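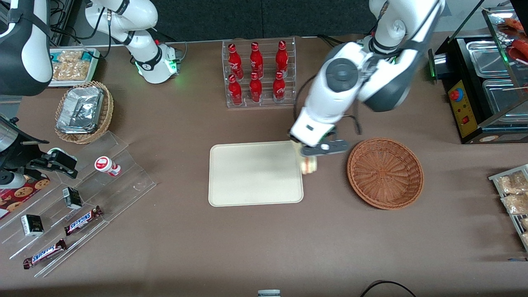 Turunen
Founder and Head of Counters, Nusora

Nusora fits out snack counters. Hotel lobbies, sports halls, the corner of a garage where you pay for your petrol and leave with a pastry you hadn't planned on. We supply the trays, the baskets, the racks and the food warmers, and we have long opinions about where each of them should go.

We opened in January with one client, Onine, a swimming pool café that kept its crisps in a filing cabinet. They have 8 counters now and the filing cabinet has gone back to holding files, or so they tell us.

Every layout gets built on the brown table in our Nundora workroom before a customer sees it. Cola goes at the back in a clear rack, with the rear row a bit higher so the red caps show. Snack packets get a white tray. Wicker is for anything that looks sad on plastic, and foil containers look very sad on plastic. We have argued over cream trays versus white for most of a winter, and the cream side is still sulking.

Our catalogue runs to more than 400 pieces, 65 of them baskets. We know. Ask for the short list and we'll post you that one.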